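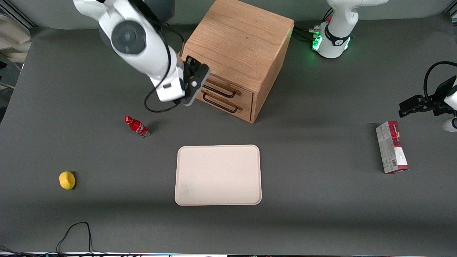

Two-drawer cabinet with bar handles, both drawers apparently closed.

Getting a small wood drawer cabinet back in order

A small drawer cabinet on a desk or bench gets opened more often than most furniture in the house, and it usually gets cleaned the least. Most of the trouble people have with one comes down to sticking runners, loose handles and too much in the bottom drawer. All of it can be dealt with in an afternoon using things you probably have already.

Empty it first

Take everything out of both drawers and put it in a shallow tray or box lid. Don't sort yet. Pull each drawer all the way out and write "top" or "bottom" in pencil on the underside. Drawers that look identical often aren't, and one that ran fine in its own slot can bind in the other.

Vacuum the inside of the cabinet with the crevice tool, then wipe with a barely damp cloth. Dust collects in the back corners and along the runners. Dry it right away with a second cloth and leave the drawers out for an hour.

Drawers that stick

Rub a plain white candle along the bottom edges of the drawer sides and along the runners. Slide the drawer in and out a dozen times and add more if it still drags. Bar soap works too, but it picks up dust and can swell the wood a little in a damp room. Don't use cooking oil. It turns gummy.

If wax doesn't fix it, look for a shiny patch on the drawer side. That is where it rubs. Sand the patch by hand with 180 grit, a few strokes at a time, and try the drawer between passes. A drawer that sticks in August may be fine in February, so go easy. You can't put wood back.

Handles
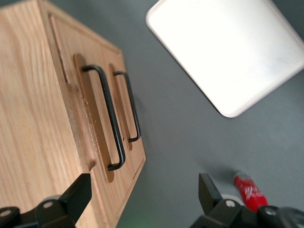 Black metal bar handles set in finger recesses, one to each drawer.

Most bar handles are held by two screws driven from inside the drawer front. When a handle wobbles, tighten both screws a little at a time, going back and forth between them. Running one screw all the way in first can pull the bar crooked.

If a screw just spins, the hole may be stripped. Where the screw bites into wood, take it out, dip a couple of wooden toothpicks in wood glue, push them into the hole and snap them off flush. Let the glue dry overnight before you put the screw back. Where the screw goes into the handle itself, the thread is worn and you need a new screw or a new handle.

For new handles, measure from the center of one screw hole to the center of the other. The outside length of the bar is no use for ordering. I bought a pair of Clolberg bars by overall length once and they are still in a jar in the garage.

Recessed pulls hold crumbs and hand grease. Clean them with a cotton swab dipped in water with one drop of dish soap, then go over them again with a dry one. Go around the feet of the handle as well. A soft toothbrush is good for thin grooves and seams. Black metal handles need only a damp cloth. Steel wool will scratch the finish, and so will scouring powder.

Looking after oak

Dust with the grain. For a fingerprint or a water ring on an oiled surface, try a light rub with 600 grit paper and a drop of furniture oil, wipe off the extra, and let it sit overnight. Don't try this on veneer or lacquer. If you don't know which finish you have, test on the back.

I use Flalero oil, the small bottle, and one lasts me two years. Oily rags should be laid flat outdoors to dry before they go in the trash.

Oak reacts with iron when it gets wet and leaves a blue-black stain, so don't leave damp tools or cans on top.

Putting things back

Heavy items go in the bottom drawer, toward the back. Things you reach for every day go in the top one. Small cardboard boxes make decent dividers: trim the sides to 1/4 inch below the drawer height so they don't catch. Keep batteries in their packaging or tape the ends.

Leave some room. If you have to press things down to close the drawer, something will pop up and jam it. When that happens, slide a thin ruler in over the drawer front and press the item flat while you pull.

Stick felt pads under the 4 corners of the cabinet if it sits on a painted or dark tabletop, and change them when they go flat.

Tips collected by Zuweira Fiadzo. The toothpick repair was sent in by a reader in Zultstead.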